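Reading time: 5 min

Spent most of January getting one cell to behave, and a few of you asked what "looking after" a two-armed robot means day to day. So, a thread. Grab a coffee, it's long.

The cell lives in our Stistdale shop. One robot, two arms, two black hands with fingers, one table. It picks up groceries and puts them down again. That's the whole job, and you would not believe how many ways there are for it to go wrong.

First lesson, the table. We started on bare tabletop and the hand kept shoving flat boxes along in front of it until they went over the far side. Now there's thick cloth on there and stuff mostly stays where you put it. Best cheap fix of the year (OK, the year is young).

Cloth has its own problems though! It creeps. Every session the robot leans on it a little, and by lunch the whole thing has drifted toward the arms. We tape the underside at the corners and I pull it flat every morning before power goes on. Before. Not during. Ask me how I learned to write that on the checklist.

Morning routine, since somebody will ask:

Arms parked, power off, look over every finger joint with a flashlight. Wiggle each finger by hand. You're feeling for grit or slop. Then power on, let it home, and run the slow open and close 20 times per hand while you stand there and listen.

Listening is the real skill. A healthy hand makes a soft even whir. A tendon that's about to go gives you a little tick at the same spot in every close. Lieven Mertens hears it from across the room with the compressor running. I have to stick my head right up by the enclosure like a mechanic from an old movie.

Speaking of tendons. The right index went slack on us in the second week. The symptom was sneaky: grip looked fine on fat things and failed on skinny ones. Bottle, great. Cookie box on its wide side, great. Flat little box, drop, drop, drop.

I blamed the software for a day and a half. Sorry, software folks at Florthorpe, I typed some things in that channel I'd like to take back.

The fix took 36 minutes once I quit arguing. Glove of tape off the wrist, back cover off, find the tensioner, a quarter turn, test, another quarter turn, test. If you go straight to "tight" the finger won't open all the way and then you get to do it all over again. I know this because I got to do it all over again.

Put the screws in a magnetic dish. There are 16 of them, they're the size of a sesame seed, and the floor will never give one back.

Calibration next. The one that bit us was the thumb. If the thumb zero is off by even a little, it comes down early and pokes the thing you're trying to pick up. Looks hilarious. Costs you a dented snack box every time.

We re-zero the thumb after any cover comes off, even if you swear you didn't touch it. Kushwaha (our scheduling tool, named after a very patient coworker) now blocks the cell until somebody ticks that box. I was annoyed for one afternoon and grateful ever since.

OK here's the drop-off mat, which got more of my attention than I'd like to admit. It needs to be soft enough to set things on and dull enough that the cameras don't get glare. We tried 5 of them. The shiny one was a disaster. The rubber one grabbed the fingertips. Plain gray with a bound edge won.

Ran the slow approach test over it with the groceries parked at the back of the table:

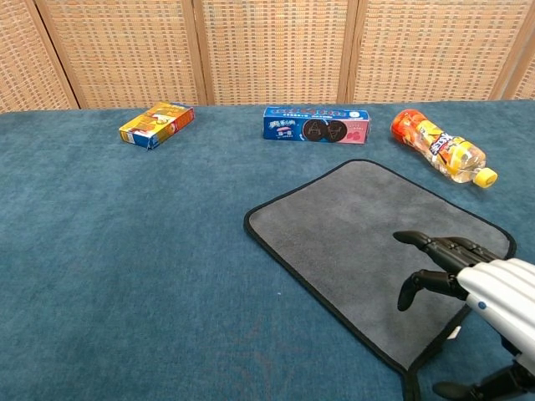 Right hand over the gray mat, thumb pointing down. Snacks and the drink waiting their turn.

What I look at in this position is the gap under the thumb tip. I've got a feeler card for it. Card slides through with a little drag, good. Card flops around, the arm height is off and you go back to the shoulder zero. Card won't go in, hit stop and do the same thing in a worse mood.

Other thing to check is the mat itself. See that bit of curl in the bottom right? A lifted corner is exactly what a fingertip loves to hook. Steam iron, low heat, towel on top, and take it off the table first please.

The drink bottle is my favorite test item and my least favorite test item. On its side it wants to roll, and how it rolls changes with how much is left in it. So we keep one bottle per batch of tests and no one is allowed to drink from it. There is a sign. The sign has been ignored once.

Forearm casings: wipe with a barely damp cloth, go along the ridges. Dust packs in there and ends up in the wrist. We skipped it for a while and the left wrist started feeling gritty. Took an evening with a soft brush and some bad language to sort out.

Spares I keep in the drawer now: tendon line, two fingertip pads per finger, a thumb tensioner, far too many of those sesame screws. The pads come from Stiller and they ship slow, so I reorder when I open the last bag.

Still open: the left hand closes a hair later than the right when both go together. Might be tension, might be the cable run through the elbow. Pulling the elbow cover tomorrow at 7 a.m. with Lieven and will post whatever we find in there.

More from this author
Why our gripper tape kept peeling
Cable runs, part two: the elbow
Moving the Stistdale cell across the shop with a pallet jack
Cheap flashlights I have dropped into machines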